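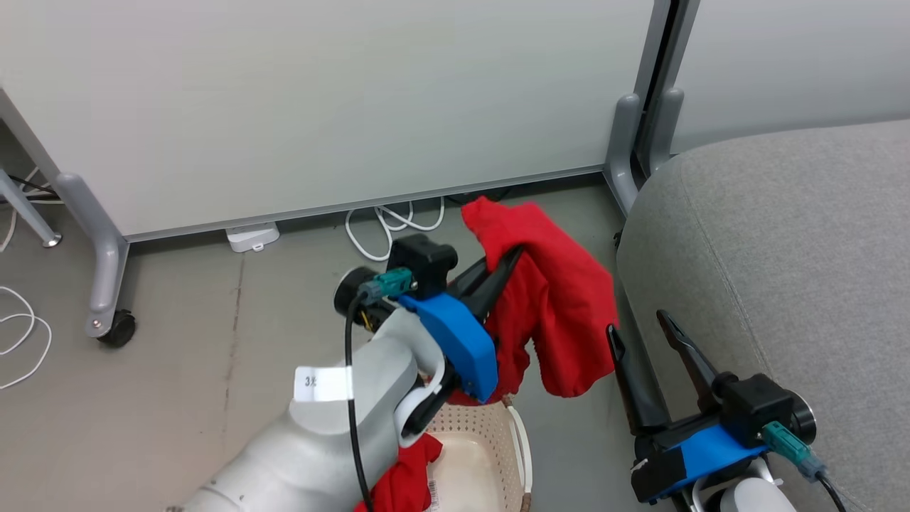
Two arms or one? Our visit to Aremeck

I went up to Aremeck in February with Güven Aydoğan, who looks after the money at Lavelura and was very keen to remind me of it on the train. We run a small laundry service and we've been going back and forth for months over whether to put a robot in next year's budget (I'm for it, he's "listening").

So the bit I wanted to see was cloth, and cloth is what we got! Red cloths, a plastic basket on the floor, black-fingered grippers, and a big grey padded seat right alongside. I liked that it looked more like someone's living room than a factory.
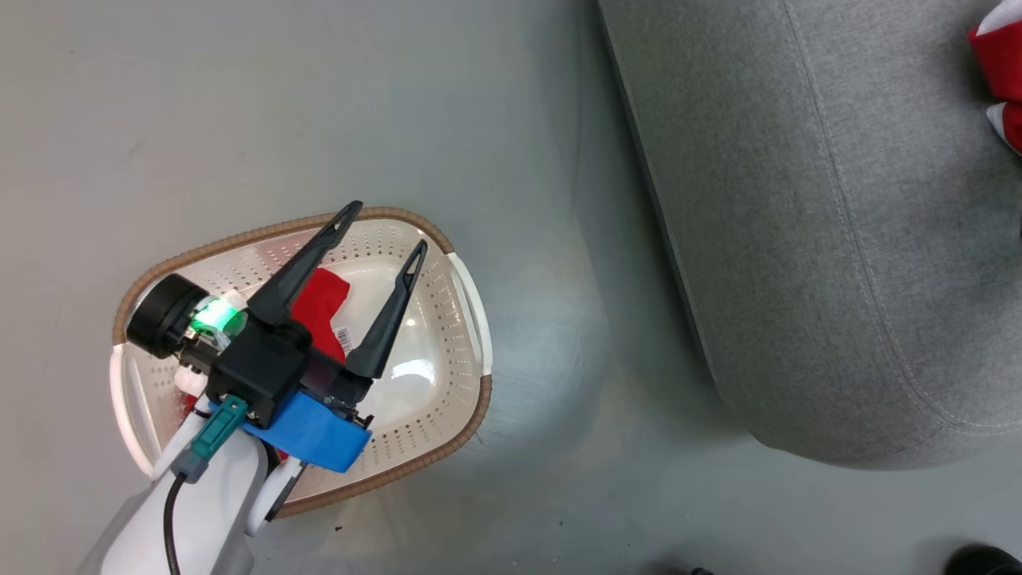

Then we got down to prices. The Avo comes with two arms, and you can't buy it with one and add the other later, which rather spoiled Güven's plan. Leasing runs for 30 months. Spare fingers are extra, so are cables, and training is 3 days at their place with our own travel on top. I'd forgotten to put travel in at all, oops.

We also asked about the Avram, the older model. It's 76 per cent of the price, but support ends sooner and I'd hate to be hunting for parts.

For now I've pencilled in one Avo on lease, plus a bit put by for repairs. Güven wants a second quote before he signs anything, and I'm ringing round for that next.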